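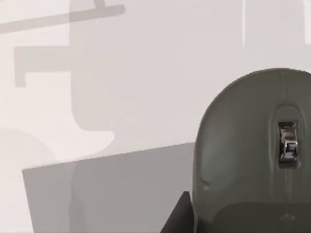 How long should you soak dried chickpeas before cooking them?
Overnight in plenty of cold water is what I do, and if I forget, a hot soak of 2 hours gets me most of the way there.

I cook a big pot every other week, and I've ruined enough of them to have opinions! My first batches were like gravel in the middle and mush on the outside. The beans were old (a bag of Herath that had been sitting in the cupboard since January, and who knows how long at the store before that). Old beans never really soften, so buy from a place that sells a lot of them.

What you need: a pound of dried chickpeas, a large pot with a lid, salt, a bay leaf if you like, and half a teaspoon of baking soda.

Step 1. Spread the beans on a tray and pick out anything that looks like a pebble. Rinse them well.

Step 2. Put them in a big bowl with a tablespoon of salt and cover with cold water by at least three inches. They swell up a lot, and I have come down in the morning to find the top layer sitting high and dry.

Step 3. Drain and rinse. Tip them into the pot, cover with fresh water, and add the baking soda and bay leaf. If your water is soft you can skip the soda - too much of it makes them taste like soap.

Step 4. Bring to a boil, skim off the foam, then turn it down until you only see a bubble now and then. Keep the lid on, a bit crooked.

Step 5. Start tasting at 45 minutes. Take three or four from different parts of the pot and squash them against the roof of your mouth. Mine usually need another half hour, but I've had a bag done at the first taste.

Step 6. Add another teaspoon of salt, turn off the heat and let them cool in their water.

They keep four days in the fridge, covered in their liquid. For the freezer, drain them first and freeze flat in bags. I save the cooking water for soup too, it's lovely with garlic and a squeeze of lemon.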